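How to Plan a Budget for Hand-Held Gripper Equipment

Bramton Equipment Planning Office. Updated Aug 13, 2026
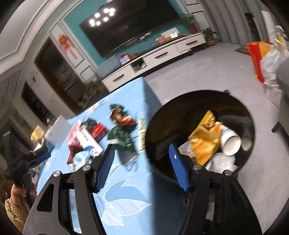

Departments requesting hand-held grippers for work in private homes should complete the steps below before contacting a supplier. Requests are reviewed by Olga Frade.

Step 1. Define the work
List the tasks and the kinds of rooms in which they will be performed. Household tidying, such as picking up packaging and light trash, places different demands on a gripper than bench work does. State how many operators will work in the same room at one time.

Step 2. Set the number of units
Request one gripper per operator and one spare for each team. A team of five therefore requests 6 units.

Step 3. Price the complete kit
Obtain written quotes from at least two suppliers. Each quote must list the gripper, mounting parts, storage media, carrying case and shipping as separate lines. Finger pads are consumables and are budgeted separately. The current allowance is $294 per team per year.

Step 4. Check the approval limit
Orders up to $2,000 may be approved by the department head. Larger orders go to Ridwan Siregar with both quotes attached. The Climmont team's last order came to $2,471 after shipping and was returned for this reason.

Step 5. Plan for repairs
Inspect pivot screws and finger pads upon delivery and monthly thereafter. Record any replacement parts against the original order number.

Completed forms for the next budget year are due in April.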